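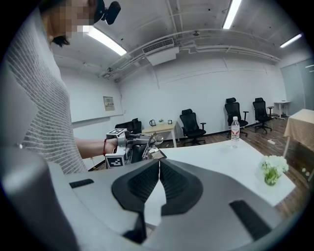 Fig. 1. Hand-held gripper with its two marker tags, seen from the camera on a second gripper. Finger pads of the second unit at the bottom.

Unit 4: Looking after the hand-held grippers
Notes by Delyth Powell, October 2021

These notes cover the checks you do before a recording session and the two repairs students are allowed to make. Anything else goes to Sihan Feng.

1. Finger pads
Squeeze the trigger slowly and watch the pads close. They should meet evenly along their length. If one side touches first, open the gripper, loosen the pad screw half a turn, reseat the pad and tighten again. Wipe the ribs with a damp cloth - no solvent, it hardens the rubber. Pads are changed after 40 sessions, or sooner if the ribs have worn flat. Write the change in the log.

2. Marker tags
The gripper in Fig. 1 carries one tag on top and one lower down on the side. Check that each lies flat, with its white border clean all the way round. The border matters as much as the pattern, as the tracking software uses it to find the tag. A tag with a lifted corner must be replaced. Do not press it back down and carry on. After fitting a new tag, run the calibration again.

3. Trigger and fingers
Pull and release ten times. The fingers should open fully each time without help. A slow return is usually dirt in the slide. Brush it out, then try again before you reach for the spare spring (part 638 in the Relten drawer).

4. Camera
Clean the lens with the dry cloth only. The view is very wide, so the edges of the picture will be dark and straight lines will bend. Neither is a fault. A blurred patch that stays in one place while the gripper moves is a smear on the lens.

5. Head-mounted unit
Tighten the strap before you pick up a gripper. It should stay put when you look down at the table.

Common mistakes from May
- Calibrating first and changing the tag afterwards.
- Swapping one pad only. Always change both.
- Leaving the log blank when no fault was found. Write "checked" and your initials.

Reading for next week: Workivari manual, pages 40 to 47.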